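Who answers for what gets posted? Our evening on the new moderation rules

Thank you to everybody who came along on Thursday, and to those of you who wrote in afterwards with the questions you'd been too polite to ask. I promised I would put something in the newsletter for members who couldn't make it, so I have gone back through my notes (some of them legible) and this is the gist.

The subject, as you'll remember, was what happens to small community websites when the law starts asking them to look after what their users post. Most of the talk in the papers is about the giants, and quite right too, but there are 400 of us on the Relley neighbours' forum, and the draft rules as they stand don't draw much of a line between us and a company with offices in every capital. Rachid Hajji, who moderates the forum and has done so with great patience for nine years, took us through it gently.

His main point was that a duty to have a complaints process is a perfectly fair thing to ask for, and that we more or less have one already. If somebody's post is taken down they get a message saying why, and they can ask for a second moderator to look at it. What worried him was the time limit. Forty hours sounds generous until you remember that all four of our moderators have jobs, and that last December two of them had flu in the same week. He would like to see smaller sites given longer, and I must say the whole room seemed to agree with him.

We then had a lively half hour on whether a site should have to check the age of its members. Opinion was split. Several parents were strongly for it, while others disliked the thought of handing a passport scan to a bulletin board where people mostly discuss bins and lost cats. The software we use, Endale, has no age check built in at present. Galteo, the firm that hosts us, has told us it is waiting for the final wording before it decides what to offer, so we shall have to wait as well. 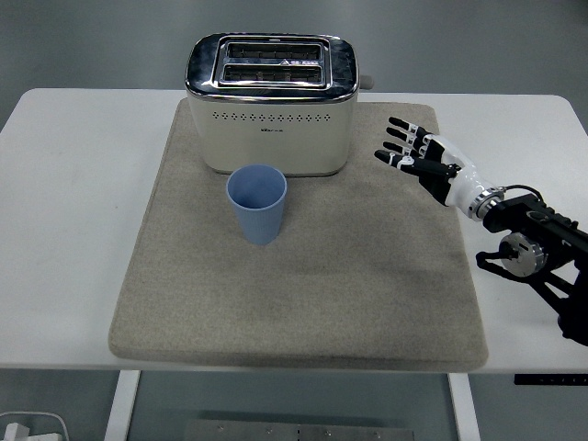
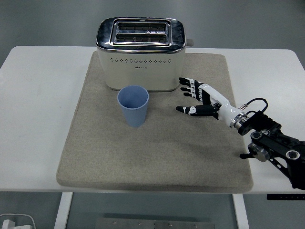 Somebody asked whether we could be fined for a post we had never seen. Rachid's reading of the draft is that we'd have to have been told about it first, and then done nothing, but he was careful to say he isn't a lawyer, and I had better say the same of myself! If any member does have a legal background and a spare evening, we would be so glad to hear from you.

We will be sending in a short response on behalf of the forum. The draft is pinned at the top of the notices board, and you can add your comments underneath until Sunday, July 16, 2023. Please do, even if it's only a line or two. If you would prefer to write on paper, pop a note in with your subscription form and I'll type it up and add it to the rest.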